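Workshop notebook — glaze bench

Feb 26, 2025

Picked up where I left off with the white liner glaze. Crawling again on the inside of the small Lomero tumblers, same place as before, a thumbnail-sized bare patch where the wall turns into the floor. Eleven tumblers in the last firing and I stopped looking after the fourth one because they all had it.

What I know so far. The bisque was the same as always. The clay is the same Skurkent stoneware we have had since the fall. The glaze bucket was mixed in January from the new bag of kaolin, and the crawling starts with that bucket. The old bucket never did it, but the old bucket was also used up on plates, which have no tight inside corner, so that proves less than I wanted it to.

Checked specific gravity first. Weighed 100 ml in the graduated cylinder three times and got 1.52, 1.52, 1.53. The recipe card says 1.45. So it is thick. I think what happened is the lid was left off over a weekend and someone stirred it back up without adding water. Easy to do, and I have done it.

Thinned it to 1.46 with 219 g of water, added in small pours with the stick blender between them. It looked too runny to me at that point. Dipped a bisque tile, counted to three, pulled it. The coat was thin at the top edge and fine at the bottom. Second tile the same.

Note for whoever mixes next: sieve it after thinning. There were soft lumps on the bottom of the bucket that the blender went right over. I ran the whole thing through the 80 mesh twice and left maybe a spoonful behind, mostly grit and one piece of sponge.

Bisque dust. Drita Hoxha thinks this is the real cause and the thickness is a side issue. Her argument is that tumblers get stacked inside each other on the ware cart and the dust falls to the bottom and packs into the corner, and we wipe the outsides and the rims and call it clean. I took three tumblers off the cart and ran a damp finger around the inside corner. Two came up with visible dust, one was clean. So she may be right, or both things are going on.

Set up a small test to split them. All from the same bisque load, all dipped the same afternoon, same count:

A — old thickness (kept a quart back before I thinned the bucket), wiped inside
B — old thickness, not wiped
C — thinned, wiped
D — thinned, not wiped

Marked the feet with iron wash. Wiping means a damp sponge on a stick, inside, all the way to the floor, then left to dry overnight before glazing. I know overnight is longer than we would ever wait in production. I want the water out of the question for this round.

While pouring A and B I saw the thick glaze pull a little at the corner as it dried, with a hairline crack running partway around. C and D had no cracks that I could find with the loupe. Bad sign for the thick batch and not a surprise. The cracks usually don't heal in our firing if they show up that early. I did not rub them down the way I normally would. They go in as they are.

Kiln. Used the middle shelf of the Jikwood for all of them, the same shelf the bad ones were on last time. Bisque in that kiln goes to 900 C and I have wondered if it should go a bit higher for the tumblers, but that is another test and I am not changing two things at once. Cones on the left and the right of the shelf. The right side has been running a half cone hot since the element was changed, so I put one of each letter on either side.

The lower peephole plug is cracked through and comes out in 2 pieces now. Still usable if you push both halves in together. Somebody please order a new one; the part is on the list taped inside the cabinet door.

Costs, since it came up at the meeting. The bad firing was 39 pieces all in, counting the bowls, and the bowls were fine. The tumblers can be reglazed if we heat them first and use the thicker quart, but I have never liked how those come out. The floor goes lumpy and you feel it with a spoon. I would sooner put them on the seconds shelf and make more. Borislav Todorova wants to try at least a couple with a heat gun and a brush. Fine by me, they are in the gray tote under the wedging table.

On shape. I looked through what we drink out of to see how other people handle that inside corner. The Tomić cups have a wide soft curve with hardly any floor at all, and the glaze in them is perfect. Ours go in nearly straight and then turn hard. That corner is where the glaze pools when you pour it out, and where it dries last. A rounder rib in throwing would cost us nothing. I cut one from an old plastic card, roughly a one-inch radius, and threw five tumblers with it before lunch. They feel a little less crisp from the outside, but only if you have an old one next to them. The taper stayed the same, so they will still fit the boxes.

Left to do:
- unload, sort by letter, write up
- repeat C and D with a short dry after wiping, one hour
- glaze the five round-corner tumblers from the thinned bucket
- new lid for the liner bucket, the current one doesn't snap on one side
- correct the recipe card to say check gravity before every session, in ink this time
- ask Skurkent if the kaolin in the clay body changed too

Plain tapered shape, for comparison with our profile: 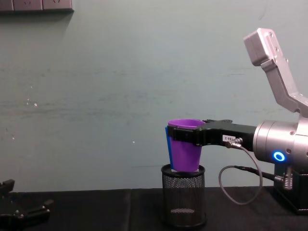 Drita Hoxha: I'd add a fifth group before you fire, thinned glaze and blown out with the compressor with no sponge at all. Wiping can push the dust down into the corner and leave it there as mud. If the blown ones come out clean we can skip the drying time altogether. There's room at the back of the shelf for a few more.

3 comments · 0 shares
Last updated 2 days ago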